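Teaching two arms to handle a cable: my term project report
Mireille Leblanc

So my project was collecting demonstrations for a robot that's supposed to learn how to handle a USB cable. I didn't build the learning part (that's next term, and it's somebody else's headache until then). My bit was the examples: driving the arms by hand, over and over, and saving each go as a recording the model can train on later. I figured it would be the easy half. Ha!

The setup is called Botidano, which is the name the lab gave the bench before I got there. It has two arms with a gripper each, a camera on each wrist, and one fixed camera that watches the workspace. I steer with a pair of hand controllers and the arms copy me. The software that lines up all the camera streams with the joint positions is Drumeck, and I spent my entire first week fighting with it. If one stream starts late, every picture in that recording is matched to the wrong arm position, and you can't tell by just playing it back. I ended up writing a little checking script that compares the timestamps and yells at me in red text. Best thing I did all term, probably.

The task sounds tiny. Pick up the cable by its plug end, hold it with the metal part facing up, pass it to the other gripper, set it down. A person does that without thinking. Through the controllers it's like threading a needle in ski mitts, at least at the start. The housing on a USB plug is small and hard, and if the fingers close on it a bit crooked the whole thing rolls. I learned to come in slower than felt natural and to square up the wrist before closing, not during.

I kept three streams for every recording, the two wrist views and the fixed one. My supervisor's advice was to keep everything and decide later, so I did, and my poor hard drive paid for it.
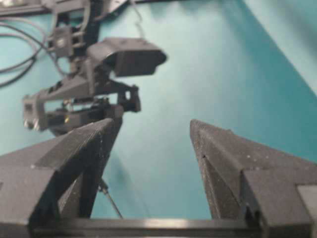
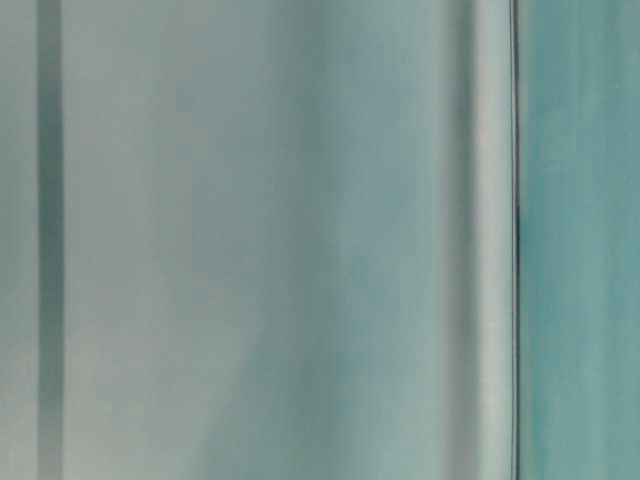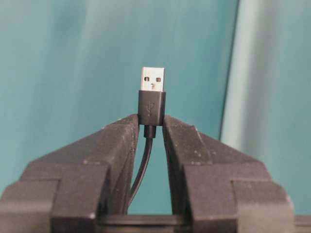
Figure 1. Stills from the three camera streams. First: wrist view, gripper open, with the other arm at upper left. Second: fixed camera. Third: wrist view, USB-A plug held upright between the fingers.

The wrist views turned out to be the ones I relied on most when I was sorting. You can see straight away if the plug is sitting square between the fingertips, and in a good grip the cable drops down through the gap between the fingers. When I was labelling I'd jump right to the moment the fingers closed and decide from there.

In the end I recorded 91 demonstrations. Of those, 13 got thrown out, mostly for dropped plugs and a couple for timestamp trouble from before my script existed. I went back and forth on the dropped ones. A friend in the Verbruggen group (they do a lot more of this than we do) argued that a drop followed by a recovery is worth keeping, as the model needs to see how you get out of a mess. I think she's right, but in most of mine I just gave up and reset, so there was no recovery to learn from. If I were starting over I'd make myself finish every single one, ugly or not.

My longest session was Saturday, February 15, 2025, when I had the bench to myself and did 30 recordings in one go. Big mistake! My hands got tired, and when I looked at the lengths afterward the later ones were visibly longer and had way more fiddling in the middle. They're still labelled as successes, but I tagged them separately so whoever trains the model can leave them out and see if it matters. After that I stopped for a break every so often and my times evened out again.

The other thing I'd change is variety. I started the cable in pretty much the same spot every time, just out of habit, and didn't notice until I plotted the starting positions and saw one sad little clump. For the last 2 sessions I moved it around on purpose and changed which arm went first. That helped the plot, though the clump is still very much there.

What's left to do: the recordings need converting to the format Ralidon reads (that's the training code we're using), and I want a second person to go over my labels, because I was definitely more generous on some days than others. I've put the checking script and my notes on controller settings in the project folder. The notes on wrist speed are the bit to read first, and please don't touch the left controller's sensitivity until you've tried it my way for at least an afternoon.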